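Mar 16, 2018

Well, the sourdough is out of hand again. I fed the starter before bed, went to sleep feeling very organised, and came down to find it had climbed out of the jar and halfway across the bench. I scraped up what I could (600 grams of it, I weighed it out of pure curiosity) and decided today was going to be a baking day whether I liked it or not.

So, two loaves. The first one I did the usual way, 500 grams of the plain bread flour I get from Sotelo, and the second with a bit of rye mixed in, which always makes the dough feel like wet cement. I had the radio on and flour up to my elbows and was having a lovely time until I remembered I'd promised to ring the Jellomside market people back about the stall. They want $286 for the season, up from last year! I said I'd think about it. I'm going to say yes, I know I am, but I wanted to sulk for a day first.

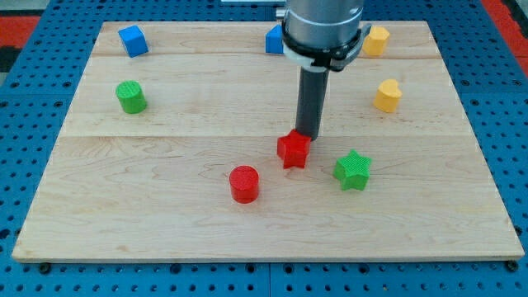

Anyway, the rye one. It spread sideways when I tipped it out, as it has done every single time since January, and I stood there calling it names. I think my kitchen is just too warm this time of year. Next time I'll cut the water back and put it in the fridge overnight, and if that doesn't work I'm going back to white and leaving rye to the bakery on the corner.

The plain loaf was gorgeous though. Big ears on it, a proper dark crust, and it sang when it came out, all those little crackly noises. I ate the end piece standing up with far too much butter and some of the plum jam, and then another slice, and then there wasn't much point making lunch.

Walked down to Ono in the arvo to work it off and came home with two more jam jars and a colander I don't need. My favourite colour, that washed-out green. Must ring Jellomside tomorrow, and must get a bigger jar for the starter.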